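Grakis brings gripping arms to the packing tables at Orndale
Staff keep their jobs and hours as repetitive picking moves to machines
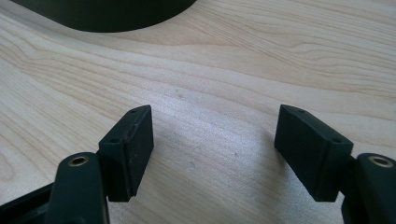 6 May 2021

Household goods supplier Grakis has started using robotic arms on the packing tables at its Orndale site. The first 6 arms went into daily use in April, after a trial on one table over the winter. They pick up single items, turn them the right way round and set them down for a packer to check and box.

The arms were supplied and fitted by Skidon, which also trained the staff who work beside them. Grakis employs 287 people at Orndale. No jobs have been cut as a result of the change, and contracted hours and pay rates stay as they were.

Until this spring, a packer on a full shift would lift and place some 3,000 items by hand. Most of these are small and light, but the same reach and twist of the wrist, repeated all day, was the most common cause of complaints to the site's health and safety team. On the tables with arms, the packer now checks each item for damage, deals with anything the arm has put down badly and closes the box.

Shabnam Bangash, operations manager at Orndale, said: "We asked people which part of the job they would most like to hand over, and picking was the answer on every shift. The arms are slower than a good packer. They do keep a steady pace, and people are going home with less pain in their hands and shoulders. We have had problems with shiny packaging and with anything that rolls, and those lines are still packed by hand."

The arms use a simple two-fingered gripper. The finger pads are screwed on, so a worn pair can be changed at the table with a hand tool. Packers asked to be able to do this themselves during the trial, as waiting for an engineer was holding up the line.

So far 16 members of staff have finished the two-day course that lets them start, stop and reset an arm, change the pads and teach it a new item. Those who pass move up one pay grade. The course is open to anyone who has been at the site for six months or more, including part-time staff and those on nights. Places are given in order of application.

Some working patterns have changed. Packers on the new tables swap places every two hours, so that no one spends a whole shift checking. Breaks are now taken table by table, and the arms are stopped while the packers are away. Staff who would prefer to stay on hand packing can do so, and there are no plans to fit arms to the fragile goods tables.

Grakis will review the work with staff representatives from Urbonaitė, the workplace safety consultancy that carried out the risk assessment before the trial. The review will look at injuries, speed, breakages and what packers think of the new tables. A decision on further arms will be made once it has been completed, and the findings will be shared with all staff at Orndale.

Notes to editors

Grakis packs and sends out kitchen and household goods for shops and online sellers. Interviews with Shabnam Bangash and visits to the Orndale site can be arranged through the Grakis press office.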